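Bin liners and the nominal litre

2018-08-05

Bin liners are sold by volume, and volume is the least useful thing to know about them. What decides whether a liner stays up is the circumference of its mouth against the circumference of the rim. I've started keeping a tape measure in the laundry for this purpose.

A flat liner laid on the bench has a width. Double it and you have the circumference of the opening. For a round bin, multiply the diameter across the top by pi. If the liner's figure is much larger, the excess gathers on one side and the whole thing slides down under the first load of potato peelings. If it's smaller, the plastic is stretched at the rim and splits along the side seam, usually on removal.

The Clavska 30 litre liner is generous in width and short in depth. It suits a squat bin and wastes itself on a narrow one. The Clurar is cut the other way, narrow and long, with a star-sealed base that copes better with wet scraps than a flat seam does. Both are printed with the same capacity. Neither packet gives the flat width, so I wrote to Clurar in December and got a courteous reply about their range of colours.

Thickness is the other number. It's given in microns when it's given at all, and it isn't comparable between plastics. A thin high-density liner crackles and holds a fair weight but tears readily once punctured. A low-density one feels softer and stretches before it fails. For paper and tissues either will do. For the kitchen I use low-density, changed every 3 days in summer.

Mervin Robichaud commented on the last post that a knot in the slack fixes most sizing problems. It does — gather the spare plastic at the rim, twist, tuck it under itself. It also makes the liner slower to change, and I'd still sooner buy the right width.

Next month, compost caddies, if the Kocsis one arrives.

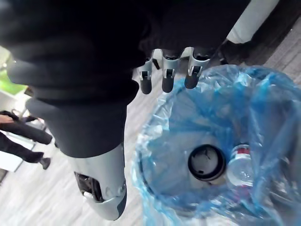

Does a drawstring liner need to be a size larger than a plain one?

Usually one size up, as the hem takes some of the length and the drawstring has to sit fully over the rim.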